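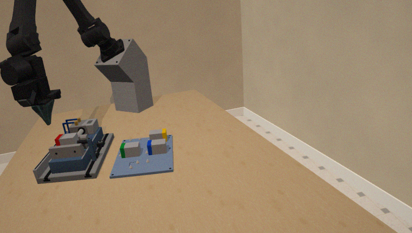
Why does a wool sweater shrink in the wash, and the sheep does not shrink in the rain?

The fibers of wool have very small scales, and these scales catch on each other when the wool is warm, wet and moved about. On the sheep the fibers grow side by side and point in the same direction, so they have little chance to tangle. In the washing machine they are rubbed from all sides, and after half an hour you have a sweater for a child.

What is a misfortune in the laundry is a trade in Edadbridge. The town lies where the Holtora leaves the hills, and it has made felt for longer than it has had a railway. I came there in December with one pair of thin city shoes and a wrong idea of the subject. I thought felt was a craft material for school children, sold in bright squares. I went home with a pair of slippers so thick that I must take them off to go up the stairs.

The river and the mills

The Holtora is not a large river. In summer, I was told, a dog can cross it without swimming. But the water is soft, with very little lime in it, and soft water makes a good lather with less soap. For the felt makers this was worth more than depth. They built close to the bank, one mill below the other, and quarreled for generations over who let out dirty water on whom.

Most of those buildings are apartments now. The Lloyd mill, which was the largest, has a gym on the ground floor and a dentist above it. If you stand in the parking lot you can still see the arch where the wheel turned. A sign at the gate gives the number of workers in the best year as 813, with no year beside it. I asked at the library for the year and received a kind smile and a box of papers. The box held wage lists, a drawing of a boiler, and a long correspondence on the price of soap, but the best year was not in it.

The wage lists are good reading all the same. They show who carded, who pressed and who trimmed, and how much was taken off for coal. Women were paid by the piece and men by the week. In one winter the river froze, and for eleven pages there is only a line drawn through every column.

The work today is done at Feltura, in a low brick building behind the bus station. It is a small company with 47 people, and it makes three things: slippers, sheets of thick felt for piano makers and saddlers, and round pads for purposes that the office could not always tell me. The customers order by diameter and thickness, and they do not explain themselves.

How the felt is made

The wool arrives washed but not white. It is the color of weak tea and it smells of the barn, more so on a damp morning. First it is carded, that is to say combed between rollers with fine wire teeth, until it comes off as a web so light that it lifts when a person walks past. Many of these webs are laid one over another. For a slipper the pile is higher than a loaf of bread, and you can press it flat with one hand.

Then comes the wet part. The pile is steamed and moved in small circles under a heavy plate, and here the scales do their work. The air goes out and the fibers lock. After the plate the felt is already a cloth, but a weak one, and you can pull it apart with two fingers if you are permitted to. I was permitted, once.

To become strong it must be fulled, and this is the step I liked most. The felt is put with hot soapy water into a wooden trough, where hammers fall on it slowly. Each time it becomes smaller and thicker. A piece can lose a third of its length in an afternoon. The fuller stops the hammers, feels the edge with the thumb, and starts them again. I asked how one knows when to stop and was given a piece to hold at two o'clock, and again at four. At two it felt like a wet blanket. At four it felt like the sole of a foot.

Not all wool will do this well. The finest merino felts quickly and makes a smooth, close surface, good for hats. Some of the long, shiny wools hardly felt at all and are better left to the spinners. The hill sheep above Edadbridge are somewhere between, and the mill mixes their wool with finer kinds from outside. The recipe is written on a card in pencil, and I was asked not to copy it.

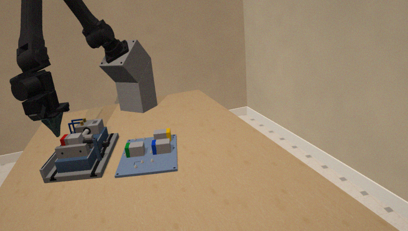
A material that is not woven

We are so used to thread that we forget cloth can exist without it. Felt has no warp and no weft, so it has no direction in which it tears easily, and a cut edge does not fray. You can make a hole in the middle of a piece and leave it like this. This is the reason why it serves so well for washers, for piano hammers and for the small feet below a chair.

It also keeps still air, and a lot of it. The herders of Central Asia have covered their round tents with felt for many centuries, through winters much harder than those of the Holtora. Wool can take in a good amount of moisture before it feels wet to the skin. In a slipper this is a kindness. In a tent it is a heavy thing to lift the morning after rain.

The weak points should be named too. Moths love it. It stretches where it is pulled for a long time in one place, and a felt slipper that is worn with the heel pressed down will stay like this for the rest of its life. And it is slow to make, so it cannot be cheap. The thin squares from the craft store are mostly polyester, punched together with needles, and for a puppet they are perfectly good.
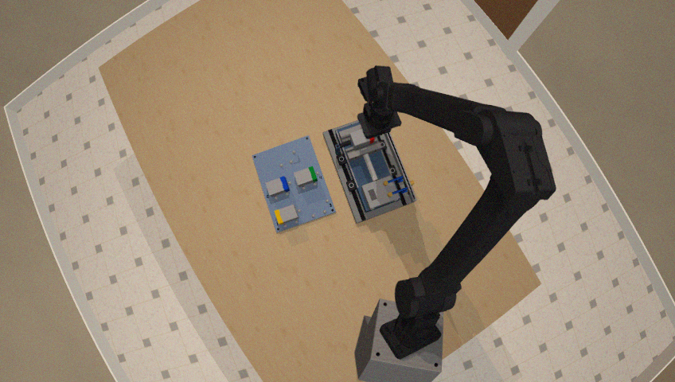
A blue board beside a gray fixture on a tan tabletop.

How to keep it

I bought my slippers in the small store at the front of the mill, which opens at ten and closes when the soup is ready. Some 337 pairs were on the shelves, according to the list by the cash register, and not many in my size. The advice that came with them was short. Brush them dry. Air them outside on a cold day. If they must be washed, use cool water and a little wool soap, do not rub, and stuff them with newspaper afterwards. Never put them on the radiator.

For moths there is a freezer. Two weeks in a closed bag is the rule in Edadbridge, and several kitchens have one drawer kept free for hats. Cedar smells pleasant, but the people I asked did not put much trust in it. They trusted the brush, since the larvae do not like to be disturbed.

Holes can be repaired at home. Lay a bit of loose wool on the place, put a kitchen sponge behind it, and stab with a felting needle until the new wool has gone into the old. The repair will be visible for one winter. After that it takes on the same dirt as the rest.

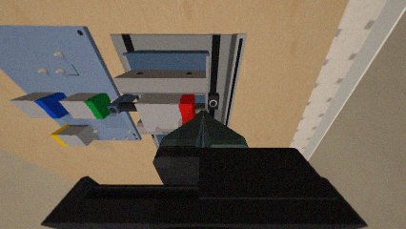 One reader of an earlier version of this article objected to the newspaper. The ink comes off on pale wool, she wrote, and in her family they have always used rags, or an old pillowcase torn in strips. She added that she has washed the same slippers every spring with ordinary hair shampoo, and that they are now on their second pair of soles.

I tried the shampoo at home, on the left slipper first. It dried in three days beside the kitchen door, and then I washed the right one also.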